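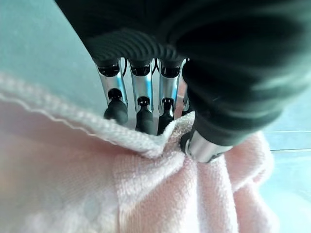
Bronadholm Domestic Water Reduction Project - Interim Report to the Hustodia Fund

Reporting period: May through August

1. Status

Work is on schedule for the metering and fixture packages and behind schedule for leak repair. Meters are installed and reporting in all 312 units. Data gaps in May came from a gateway fault in the north block, which the supplier, Nekel, corrected under warranty. Readings for the affected units were excluded from the baseline and were not interpolated.

2. Fixtures

Flow restrictors have been fitted to bathroom sink faucets and showers in both blocks. Kitchen faucets are outside the grant scope. Static pressure at the top floor of the south block was lower than the design drawings state, and restrictors there were changed to the next larger size after tenants reported slow filling. The change was made at project cost, within the contingency line.

Toilet fill valves were replaced where the dye test failed. Tenants were given written notice before entry, and a second visit was offered when access was refused. 20 units still have no completed test.
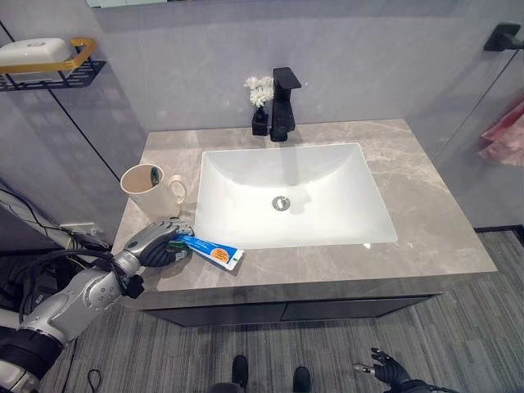
3. Consumption

Metered use in the north block fell by 10 percent against the baseline. The south block shows no clear change, and we do not expect a usable figure until the pressure work has been in place for a full quarter. Laundry room use is metered separately and is not included in either result.

Night flow remains high on one riser in the south block. Rojanasak, the repair contractor, has isolated two branches so far without locating the source. The remaining branches will be tested between 1 a.m. and 4 a.m. to limit disruption.

4. Expenditure

The only unplanned item was replacement isolation valves, at $2,953. No budget revision is requested.
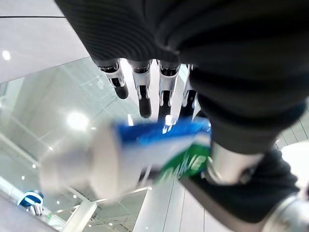

Bronadholm, August.

5. Next period

- Complete dye tests in the outstanding units
- Locate and repair the riser leak
- Issue the first full-quarter comparison for the south block
- Submit the meter calibration records - these were due with this report and will follow separately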